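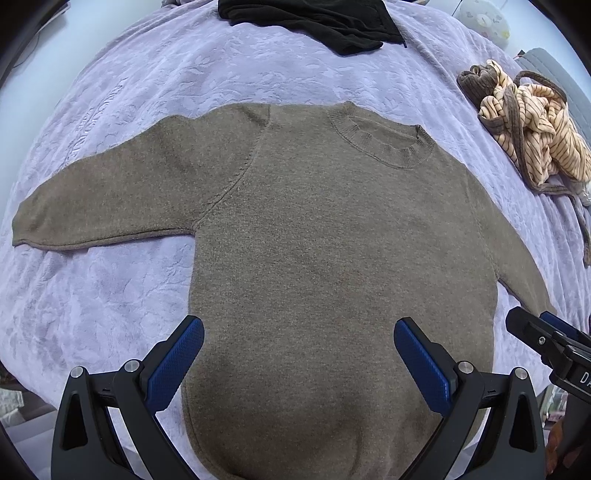 Moving the newsletter to a new sending domain

29th April

I finished moving the Horketier newsletter to its own sending domain this week. Notes follow, mostly for my own use the next time I have to do it.

The list had been going out from the main shop domain since November. That was fine while it was small. The trouble is that order confirmations left from the same domain, so any complaint about a newsletter counted against the receipts as well. Mwanaisha Mosoti, who runs the shop, forwarded me a customer's query about a missing receipt. It was in the spam folder, along with the last two newsletters.

The new arrangement is a subdomain used for bulk mail and nothing else. Receipts stay where they were. The subdomain has its own SPF record and its own DKIM key. DMARC is set to p=none for now, with reports going to a separate mailbox. I will move it to quarantine when the reports have been clean for a month.

The DKIM key caused the only real delay. The DNS panel at Bosman (the shop's host) splits long TXT values into two strings and, on saving, puts a space at the join. The record looks correct in the panel. It fails when a receiving server tries to read it. I found this by querying the record from the command line and comparing it with the original key in a text editor. Deleting the record and pasting it in as two quoted strings by hand fixed it. Their support desk replied a day later with a link to the help page I had already followed.

Next, the list itself. The export from Tukar, the old mailing tool, had 421 addresses marked active. Tukar marks an address as inactive only after a hard bounce, so "active" covers a good many people who have opened nothing for as long as records exist. I sorted by last click and ignored opens entirely. Too many mail programs now load images in advance for an open to mean much.

Sending order was as follows. Recent clickers first, in small batches over 12 days, with up to 300 addresses in the largest batch. Then everyone who had joined in the last few months. The rest got a single plain text message asking if they wished to stay on the list, with one link. Those who didn't click were removed.

Felista Mugo, who writes the newsletter, was against that last step and we went back and forth on it. Her view was that some people read every issue and never click anything. She is right, and we will have lost a few of them. My view was that a list with dead addresses in it costs the living ones their delivery. We agreed to keep anyone who had placed an order in the past year, whatever their clicks said. Matching the two files took an evening, chiefly due to capital letters and trailing spaces in the order export.

Results so far: 4 hard bounces, all typing errors in the domain part. No complaints in the reports I can see, though not every provider sends them. Test messages to my own accounts land in the inbox at three providers and in the promotions tab at the fourth. I am leaving that alone.

Things still to do:

Add the one-click unsubscribe header. The footer link works, but the header is missing from the template and the larger providers look for it.

Change the reply address. It still points at the shop's general mailbox, and Kipchumba Khaemba has been sorting the out-of-office replies out of it by hand.

Close the Tukar account once the suppression list has been exported. The unsubscribed addresses have to come across too, or the next import will quietly add them all back.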